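Marbling (surface decoration)

Marbling is the art of giving a plain surface the look of natural stone. It covers painted wood, plaster and paper as well as printed and molded materials, and it turns up almost everywhere people build things: church columns, fireplace surrounds, book covers, bathroom counters, even cake icing. Few decorative crafts have traveled so well or changed their tools so often!

History

Painters were copying stone long before anyone wrote down how. The earliest workshop notes known from the town of Abreu date from 1591 and list 3 stones worth learning: a white with gray veins, a deep green and a warm, spotted beige. The notes are wonderfully blunt. A vein, they say, should wander like a tired mule, and a painter who draws it straight should be sent back to painting fences.

By the time of Régis Tessier, whose pattern book Jorine is still loved by decorators, the list had grown to 11 stones. Tessier worked wet, laying thin glazes over one another and softening them with a badger brush, and he liked to finish a whole wall before lunch so that the color stayed even from end to end.

Technique

Painted marbling starts with a smooth base coat. Glaze goes on in loose patches, is dabbed with a rag or sponge, and is then blended while it can still move. Veins come last, often with a feather – a goose feather gives a lovely broken line. The Ament school prefers sharp, dark veins, while the Guviment school leaves them out almost completely and lets soft clouds of color do the work.

Mottled patterns

Mottling is the quiet cousin of veined marbling. Pale grays and beiges are the great favorites, as they sit happily beside nearly any wall color and are forgiving of crumbs and dust.

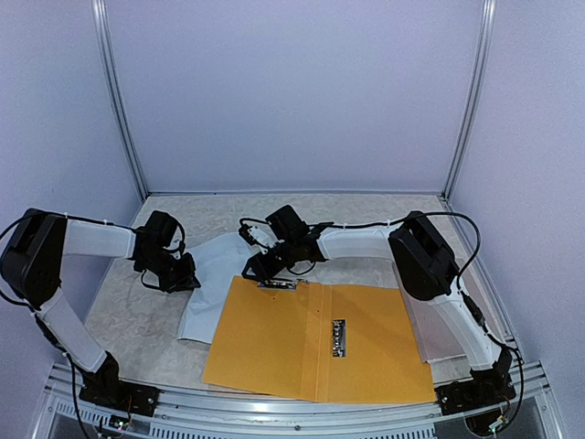
Tabletop with a mottled pale grey-beige, marble-like pattern.

Darker mottles need more care. Some 3 coats of glaze are usual for a deep green, and each has to dry fully before the next goes on.

See also: Graining; Scagliola; Trompe l'oeil; Paper marbling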